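Search the shop
Enter part name or number
Go

Shop / Grippers & end tools / Hand-held / Kits for home and shared workshops

Marikar Hand-Held Gripper Kit, Rev 7

Written up by Josué Caldeira, September

The Marikar is a two-finger hand-held gripper for recording manipulation tasks by hand and replaying them later on an arm. It is sold as a kit of printed and machined parts, to be assembled at home or at a shared bench. Body, finger carriers, trigger linkage and camera bracket are included. The camera is not. Any compact camera with a fisheye lens will fit the bracket if its body is under 70 mm wide.

Rev 7 replaces the earlier geared linkage with a single sliding rod. The geared version developed backlash after a few weeks of regular use and the fingers no longer closed on centre. The rod is supported at both ends and can be pulled out for cleaning without disturbing the finger carriers. Owners of Rev 5 and Rev 6 bodies can fit the new linkage, but the front bore has to be reamed. Earlier bodies are not compatible.

Finger pads are cast in a soft black elastomer with fine ribs on the inner face. Pads wear at the tips first. Replace them in pairs. A left pad and a right pad are moulded separately and are not interchangeable.

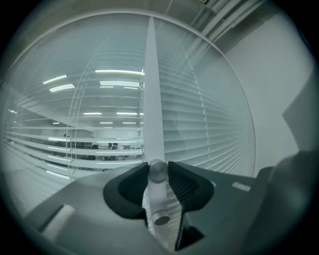 Ribbed pads on the grey body, venetian blinds behind the glass.

Assembly takes one evening if the printed parts are already cleaned up. Order of work:

Fit the finger carriers to the body and check that both swing freely before adding the pads.
Slide the rod in from the rear. It should move under its own weight when the body is tipped. If it binds, dress the bore with fine paper and try again.
Fit the cap and tighten by hand only. Thread-locking compound attacks the print.
Press the pads on last. Warm water helps in a cold shed.
Mount the camera bracket loosely, set the view, then tighten.

Set the bracket angle with the camera running. Both pads should show when fully open, and the tips should stay in view when closed. The most common fault in returned recordings is a bracket that has crept downward, so mark its position with a paint pen once it is right.

Markers should be stuck to clean, flat plastic. Wipe the surface with isopropyl alcohol and leave it to dry. Gloss laminate over the marker will catch ceiling lights and spoil detection at some angles — use matte stock. Strong light from a window behind the work can also cause dropouts, and fixed exposure is preferable to automatic.

Specifications

Model: Marikar Rev 7
Maximum opening: 10 cm
Mass, assembled, without camera: 900 g
Overall length: 198 mm
Actuation: manual trigger, sprung return
Body: printed, grey
Pads: cast elastomer, black, ribbed
Finish: as printed, light sanding required
Warranty: machined parts only

Software

Recordings are handled by Plurorport, a command-line tool that reads the camera file, finds the markers and writes out finger opening against time. It runs on Linux. A Windows build exists but is not maintained. Opening is calibrated once per camera by closing the fingers fully, opening them fully and repeating the cycle slowly. Recalibrate after changing pads or moving the bracket.

Plurorport does not estimate grip force. The trigger spring gives the operator some feel for it, but no value is logged. A load cell version has been built on the bench at Coderwood and is not for sale — the wiring fouls the trigger at full travel.

Printing your own body

Body files are supplied with every kit. Print in PETG with the flat face down and supports inside the grip only. PLA bodies soften in a parked car and should be avoided. The colour does not affect tracking provided the marker areas contrast with it.

Ordering

Kits are packed by Clerkitz and sent in a flat carton. Spare pads, rods and return springs are listed separately under Hand-held spares. State the revision number when ordering springs, as the Rev 6 spring is shorter and will not return the rod fully.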